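Subject: Re: Snack table and the drive up in April

Hello everybody,

I've been meaning to answer this since the weekend and kept getting pulled away, so forgive me if half of it has been settled in the meantime. I'm copying in the bit I'm replying to, as I know some of you get the digest and lose the thread.

On 9/8/24, Abrehet Feyisa wrote:

> Dear walkers, I have been looking at last year's notes from the Rikville to Lorkard walk and the one complaint that came up again and again was food. People were hungry by the second bridge and there was nothing until Lorkard. Could we think about what to carry, what to put out at the halfway stop, and whether the 22 of us who have signed up want a proper lunch or just bits and pieces? Also, is anyone driving who can take bags?

Abrehet, thank you for going back through the notes. I was one of the hungry ones! I had eaten my sandwich before we were even out of Rikville and spent the next two hours thinking about soup.

My vote is for bits and pieces at the halfway stop and a real meal at Dillinis when we get in. They were so kind to us last time, even with the mud, and they'll push the long tables together if we call ahead. I don't think a sit-down lunch in the middle works for a walk like this. Everybody stiffens up, and then the last stretch along the river feels twice as long (my knees still remember it).

I've put my thoughts under headings so you can skip to whatever you care about.

## What to put out at the halfway stop

Salty things go first, every time. I used to bring cookies and nothing else, and I'd carry most of them home again. Chips in the tall canisters travel much better than bags, which get sat on, and small bottles are easier to hand around than the big ones we had to pour from. I'd also like some fruit – oranges if they're decent, and apples if they aren't.

Shelf snacks and small bottles: 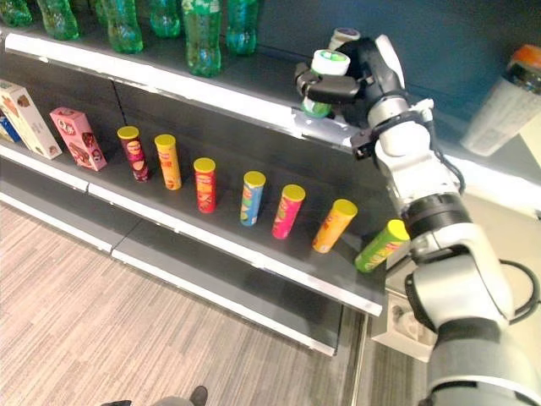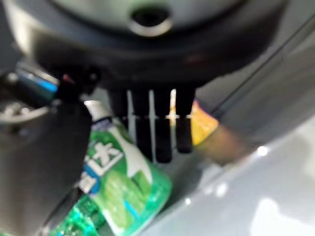
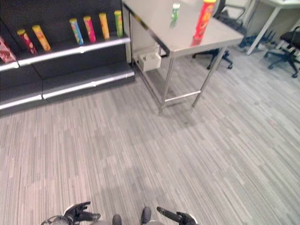
## Money

There is $398 left in the kitty from last time, and I'd be happy to see a good part of it go on food. If anyone feels strongly that it should be saved for the map printing, please say so on the list and we'll talk it over. I can do the shopping and keep the receipts.

## Bags and cars

I'm driving over to Lorkard the evening before, so I can take bags, with room left for a cooler and the folding table. My cousin in Ruchti has offered 2 more seats for anyone who wants to start from the north end. Please label your bag. A luggage tag is lovely but masking tape is fine.

## Things I still need to know

- Nuts, gluten, dairy: write to me off-list if you'd rather
- Who can bring a thermos or two of coffee
- Whether anybody still has the blue tablecloth, which I last saw drying on a fence

I think that's everything. Oh, and the new path by the mill is open, so we can leave out the stretch on the road. I walked it last month with the dog and it was beautiful, if a bit soft underfoot near the gate.

Warmly, and looking forward to seeing you all in April,

Jo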